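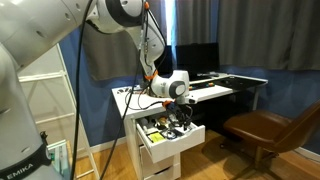 4. Loading your albums

Hudis player, quick set-up. Do part 3 first (speakers).

1. Plug in the cable. Wait for the blue light.
2. Open Cason on the computer, pick Music, then Add Folder.
3. Drag albums over. Max 60 at a time, more than that and it hangs.
4. Hit Sync. Dont unplug till the light goes off.
5. Check track order. Live albums get scrambled alot, fix under Edit > Sort.

Note: no cover art? Rename the file cover.jpg, sync again.

Note: gap between songs - Settings, Playback, Gapless on. Off by default, no idea why.

CAUTION: volume resets to 40 after every sync. Turn it down before headphones go on.

Still stuck, ask Nabila Ouazzani. Radio presets are in part 5.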